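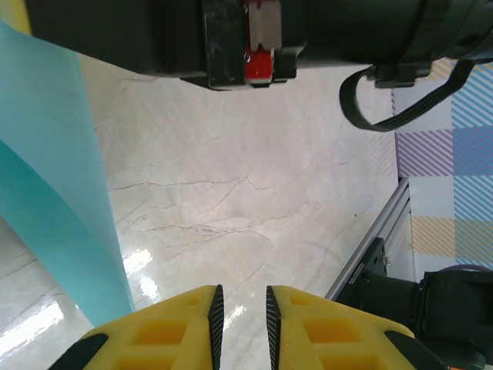
4. Laying out the tabletop, mat and panels

By Riaan Coetzee
February

This section covers the marbled tabletop, the square mat and the three plaid panels of the Zoltico enclosure. Finish section 3 (rail and mounting plates) first. If you have the Lougher table, read the note after step 6 before you start.

You will need:
- Mat, part 3384
- Panel set, part 276 (back, left, right)
- Panel clips from the small parts bag
- 2 lint-free cloths
- Mild dish soap and water
- Removable tape

CAUTION: Switch off the power at the wall before reaching over the rail. Leave it off until step 12.

4.1 Tabletop

1. Clear any tools, screws and packing scraps off the tabletop. Check along the foot of the rail, where small screws collect.

2. Wipe the surface with a damp cloth and a drop of dish soap. Work from the back toward the rail.

3. Wipe again with the second cloth and leave the surface to dry for 90 minutes. Tape and mat backing will not hold on a damp surface.

4. Look across the surface at a low angle with the room lights on. Streaks are easy to miss against the marbling. Repeat step 2 if you find any.

CAUTION: Do not use glass cleaner, bleach or scouring pads. They dull the finish, and the dull patch cannot be polished out.

4.2 Panels

5. Stand the back panel in its channel with the pattern facing in. Press down along the full length until it sits flat.

6. Fit the left panel, then the right. Slide each one back until it touches the back panel, and clip the corner at the top and then at the bottom.

Note: The Lougher table has a shallower channel. Put the supplied strip under each panel before clipping.

7. Check the corners from the front. The pattern does not have to line up from one panel to the next, but there should be no open gap. If there is, unclip that corner and reseat the side panel.

8. Smooth out any bulge with a flat hand. If a panel still bows, loosen the top clip a little and press again.

4.3 Mat

9. Unroll the mat and lay it face down for a few minutes so the corners settle.

10. Turn it over and place it on the tabletop, near the middle between the two side panels. Keep one edge parallel to the rail.

11. Mark the corners on the tabletop with short pieces of removable tape, then lift the mat, peel the backing and set it down on the marks. Remove the tape.

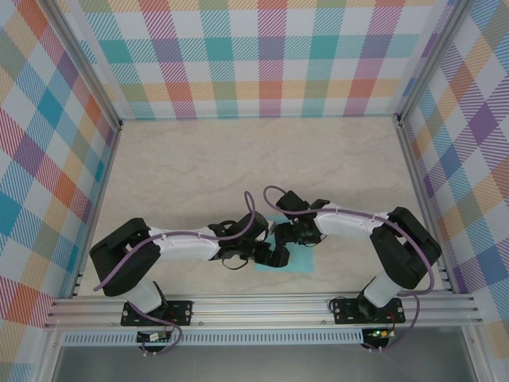

Figure 4-2. Light-blue mat in position, with patterned panels on three sides.

12. Run a finger around all four edges. Press down any edge that lifts. Switch the power back on and go to section 5.

4.4 Care

Dust the panels with a dry cloth. Do not wet them. The mat can be washed in cool water with the same soap used for the tabletop; let it dry flat before you put it back.

If a panel fades or creases, order the full set, as panels from different batches can vary in color. Orders placed through Clisside should quote the part number and the table type. Orders placed with Wulov need only the part number.

Last updated: February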